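Latisen Releases Kornska, a Simulated Benchmark for Tabletop Robot Manipulation

CIDILAU, July 13, 2025 - Latisen today released Kornska, a benchmark for testing robot arms on small-object tasks in simulated kitchens, along with a paper on its first results.

The work looks at how much a control policy gains when it is trained on two views at once: one of the whole workspace and one looking out over the gripper. Earlier versions of the company's training software, Mangundap, used the workspace view alone.

Each test episode puts a few small objects on a table near a flat board and gives the arm a short written instruction. Lighting, shadows, table shape and object placement change between episodes. The release contains 12 task types and 3,000 training episodes.

Policies were scored on a separate set of 1,234 test episodes. The two-view policy completed 1,194 of them. Most of its failures came in episodes where a dark shadow fell next to the target object and the arm closed its fingers too far to one side.

"The shadows were the hard part," said Alun Foulkes, who led the study. "We kept them in the test set because a policy that only works under flat light isn't much use to us."

Views from the simulated kitchen, with the gripper near the board:

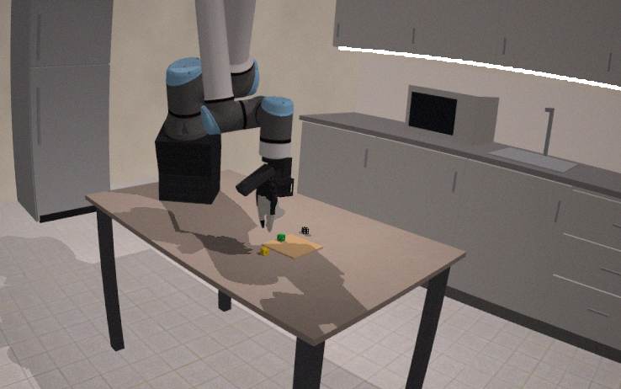
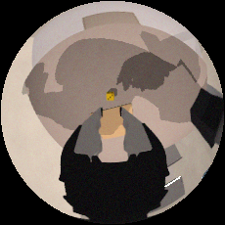
Training took the same number of steps for the one-view and two-view policies, and both used the same network size. The paper also reports results with the gripper view turned off partway through an episode.

"People can run the full test set on one desktop machine," said Nadhirah Simanjuntak, who built the scene generator. "We'd like to see results from other groups before we change anything."

Latisen plans to add drawer and cabinet tasks in September. Tests on a physical arm will be reported separately.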